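4. Preparing and entering a biography

This section explains how to add a new life story to the Inville Women's History Archive with the Vomix entry program. Please read section 3 (Accounts and passwords) first if you did not log in before.

4.1 Before you start

You need these things on your desk or on your screen:

- your contributor name and password
- the text of the biography, checked by a second reader
- the list of sources, with the date when you opened each web page
- the signed permission form, if the person or her family gave an interview

Note: One biography is one entry. If two sisters worked together in the same movement, make two entries and connect them in step 9. Do not put both names in one title.

Caution: Vomix closes your session after 20 minutes without typing. Text that is not saved is lost and the office cannot bring it back. It is better to write the biography in your own word processor and paste it at step 5.

4.2 Creating the entry

1. Log in and choose New Entry from the left menu. The empty form opens.

2. In the field Main Name, write the name which the person used in her public life. Write the family name first, then a comma, then the given name.

3. In the field Other Names, write the birth name, married names, pen names and names used in secret work. Put a semicolon between them. A reader who knows only one of these names must be able to find the entry.

4. Fill in the dates. If you know only the year, leave day and month empty. Do not write 1 January in place of an unknown date. In older entries this was done many times, and we are still correcting them.

5. Paste the text in the large field. The maximum is 3,000 words. The counter under the field becomes red when the text is too long, and the Save button does not work until you make it shorter.

6. Write the Short Text. This is what readers see in the search results, and it can have 200 characters at most, with spaces. Say where she lived, when, and what she did. "An important woman of her time" does not help a reader to choose. "Laundry worker in Miditz who led the rent strike and later sat on the town council" is good.

7. Press Save Draft. A draft number appears at the top of the form. Write this number down, as you need it in every message to the editors.
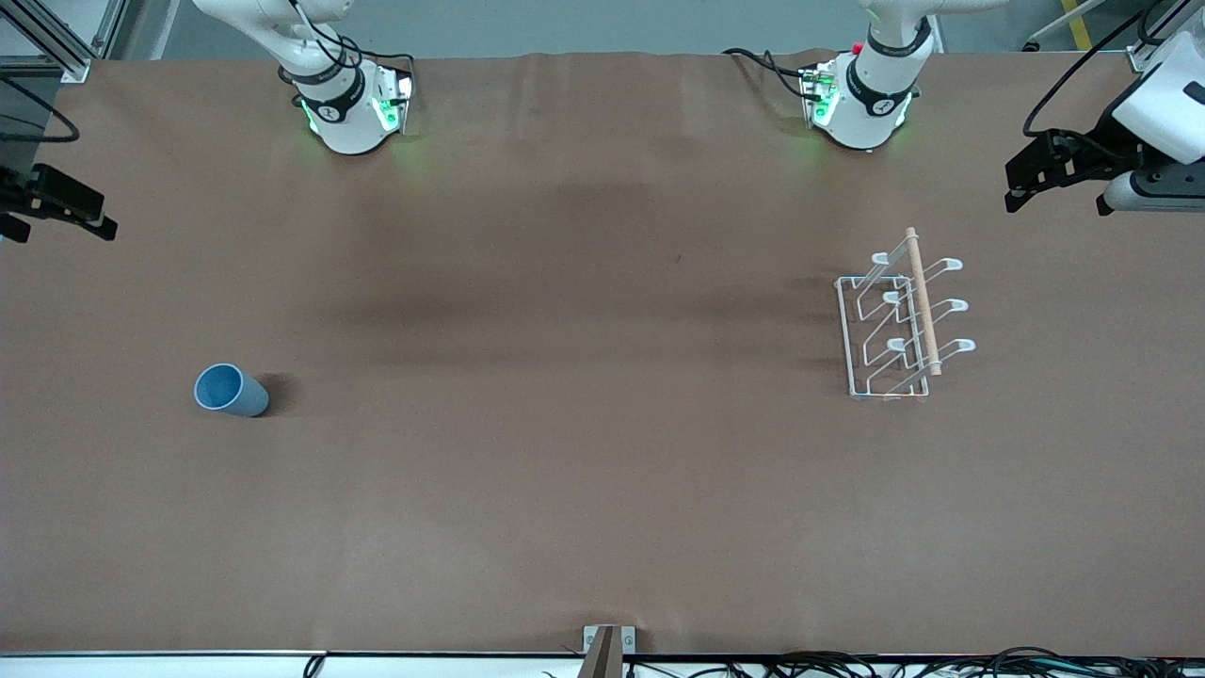 8. Choose the subject words. You can select up to 4 from the list. Start with the most exact word: if the list has "tenant movement", take it before "social movements". When the word you need is missing, choose the nearest one and write your proposal in the field Note to Editor. Contributors cannot add new words to the list.

9. Connect the entry with others. Press Add Link, type the first letters of the other name, and select the person. Then select the kind of link: family, colleague, teacher, same organization. The program makes the link in both directions, so you do not need to open the second entry.

Note: The kind "opponent" was removed. If two women disagreed in public, describe it in the text with a source.

4.3 Entering the sources

10. Open the tab Sources and press Add. Each source has its own line.

11. Select the type (book, newspaper, letter, web page, interview). The fields change with the type, so select it before you write anything. If you change the type later, some fields become empty.

12. For a web page, the date of access is required. For a newspaper, write the page number also when the article is short.

13. For an interview, write who asked the questions, who answered, and where the recording is kept. The correct form is:

Samir, Kenza. Interview by Olaia Quintana. Miditz, August 2021. Recording in the Ezzat Collection.

Caution: Never write the home address or telephone number of a living person in the sources. This tab is public from the first day of publication, also the notes.

4.4 Quotations and words from the past

Old newspapers and court papers often use words for race, religion or women that we do not use today. In a direct quotation, keep the word as it was printed and use quotation marks. In your own sentences, use the word that the person used for herself, if you know it. If you do not know it, ask Evie Gosling before you send the entry.

Translated quotations need the original text also. Put the original in the field Original Language and the name of the translator after it. If you translated it yourself, write "translated by the contributor".

4.5 Sending the entry for review

14. Press Check Entry. Missing fields are shown in yellow. You can send an entry with yellow fields, but you must explain each of them in Note to Editor.

15. Press Send. The form is now locked and its status is "In review".

16. If you find a mistake after sending, do not make a second entry. Write to Ashraf Metwally with the draft number, and he will unlock the form.

The editor can return the entry with questions. They appear in the right column beside the paragraph they belong to. Answer each one and press Send again.

Section 4 last changed 9/8/21 by Märta Løken. Changed: steps 9 and 13. For pictures and scanned letters, go to section 5.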